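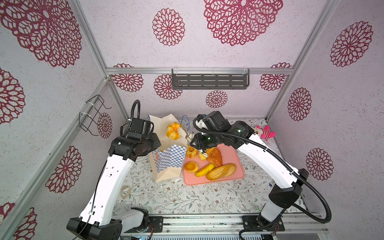

Vonwood Bread Cards

README for the typed-up recipe set, second release

Hi! I'm Omprakash Joshi, and I type up old bread recipes in the evenings. What you've downloaded is a set of 101 of them, copied out of a box of index cards that came from a bakery called Vonwood, in Poltham, where I worked the early shift for a few years before my knees and I had a talk about it. Rolls, ring breads, tin loaves, a couple of things that are really cake. If you bake at home, or you like messing around with recipe data, I hope there's something in it for you.

I've tried to keep this file readable. The column notes are in the middle if that's all you came for.

What's in the folder

cards.csv has one row per recipe
ingredients.csv has one row per ingredient per recipe
notes.txt has everything scribbled on the backs of the cards
units.csv is my conversion table, and please read the warning about cups
changes.txt lists what I fixed and when

There's no database and nothing to install. I open the files in a spreadsheet and I expect most people will do the same. They're saved as UTF-8, so if the degree signs come out as garbage, tell your program that when it asks.

Where the recipes come from

The cards sat on a shelf over the flour bins and got passed down from baker to baker. Most of them are in two people's handwriting. One of those people pressed so hard you can read the card from the back with your fingers, and the other wrote in soft pencil and then, apparently, stood the box next to a steam oven. Guess which ones took me longer.

When the shop changed hands, the new owners said I could have the box and could share what was in it, and they put that in writing, which I appreciate. They kept the sourdough recipe for themselves. Please don't email me asking for it! I never learned it properly anyway, I was on rolls.

The first release went up in January with only the rolls in it. The version you have is dated December 14, 2023 and adds the ring breads, the tin loaves and the holiday section.

Columns in cards.csv

card_id is the number I penciled on the card. It runs from 1 to 101 with no gaps, and it has nothing to do with the order they were in, because there was no order.

title is what the card says at the top, spelled the way the card spells it. There are three spellings of bagel. I left them alone.

plain_title is my version, for searching.

family is one of: roll, ring, tin, flat, sweet, odd. "Odd" is where I put things I couldn't place, like the potato thing on card 58. If you have an opinion on the potato thing, I'd love to hear it.

batch is how many pieces the card says it makes. A lot of these are blank. Working bakers tend to know how many they're making.

oven is the temperature in Fahrenheit as written. If the card says "hot" or "good oven," you'll find the word there and not a number. I know that breaks sorting. I thought about guessing and decided I'd rather you did your own guessing, since your oven and mine won't agree.

minutes is the baking time. Same deal with words.

hand is A or B for the two main writers, or X for anybody else.

sure is how well I could read the card, from 1 (squinting) to 3 (clear as day).

Columns in ingredients.csv

card_id matches the other file.

item is the ingredient in everyday words. I merged "strong flour," "bread flour" and "the good flour" into bread flour, and I merged nothing else. Lard stays lard and shortening stays shortening.

amount and unit are straight off the card.

grams is my conversion. It's empty wherever I didn't trust myself.

percent is the baker's percentage, meaning the weight of each ingredient against the weight of the flour, where flour is always 100. If you haven't worked this way before, give it a week. You stop caring about batch size completely. A dough at 58 percent water is going to be stiff whether you're making a dozen or filling a van, and once you've had your hands in a few you'll know what the number feels like before you mix it. That's why ring doughs look so dry on paper next to the rolls, by the way. They're supposed to fight you a bit.

The warning about cups

Hand A weighed everything. Hand B used a tin scoop and called it a cup. It wasn't a cup. I still have the scoop (it was in the box, under the cards, full of rubber bands) and I filled and leveled it with bread flour over and over one Sunday until I got a number I could live with. That number is in units.csv, on the line called scoop_b. Use it for Hand B cards only. If you use a regular measuring cup on those you'll end up with soup, and I've heard from a few of you who did.

Yeast is the other one. The cards mean fresh yeast nearly every time. I've given the weight as fresh. If you're using the dry stuff from a packet you'll need a good deal less, so check what your packet says about swapping before you start.

Things I tested and things I didn't

I've baked 25 of these in my own kitchen, and they're marked yes in the tested column. The rest I've only typed. So please treat an untested card as a very promising rumor.

A few comments from the tested ones:

Card 7 is the soft dinner roll and it's the one I'd start with. Very forgiving. I forgot it on the counter during a phone call with my sister and it was still lovely.

Card 31 is an onion ring bread that wants a longer rest than the card gives it. I doubled the rest. The card's own time is still in the file, and my change is in notes.txt.

Card 44, the plain ring, is boiled before it's baked. The card says "water, then in" and that's the whole instruction. I do half a minute on each side with a spoonful of malt syrup in the pot, and I poke the hole wider than looks sensible, because it closes up in the oven.

Card 90 is a fruit loaf I don't like. Everyone else in my house does, so there you go.

Known problems

The salt on card 12 has to be wrong. It's clearly written, sure = 3, and it would be inedible. I've left it as it stands and put a flag in the problem column.

Cards 66 and 67 were stuck together and I lost some of the top line on both when I peeled them. The titles are from memory.

A handful of cards mention "Shetty mix." As far as I can work out that was a seeded topping somebody called Shetty used to blend for the shop, and the blend isn't written down anywhere. Sesame for sure, and I'd swear there was nigella in it. If you worked in Poltham and you know, write to me, I'm begging.

The holiday section has sugar in ounces and butter in pounds on the same card. The grams column handles it. The amount column will make you dizzy.

Scaling

I use a little spreadsheet sheet I call Evau (a typing mistake that stuck) to go from percentages to weights. You type in how much flour you've got and it fills in the rest. It isn't in this folder because it's held together with tape, but the sum is easy: flour weight times the percent, divided by 100, one ingredient at a time. Do the salt twice. I mean do the sum twice, please don't salt it twice.

Using and sharing

Bake from it, print it, change it, put it in your church cookbook, sort it into charts. I'd like a mention of Vonwood somewhere if you publish it, and I'd ask you not to sell the set as is. If you fix something, send me the card_id and what you changed and I'll add it to changes.txt with your name, or without it if you prefer.

What I'm doing next

Photocopies of the cards themselves, once I find a scanner that doesn't turn soft pencil into fog. After that, a proper go at the tin loaves, where I've only tested a couple and burned one of them. I bought a second loaf tin for the purpose and it's already holding pens.

Getting in touch is easiest through the comments on the download page. I check it around once a week, usually while something's proofing. Put the card number in the first line if you can!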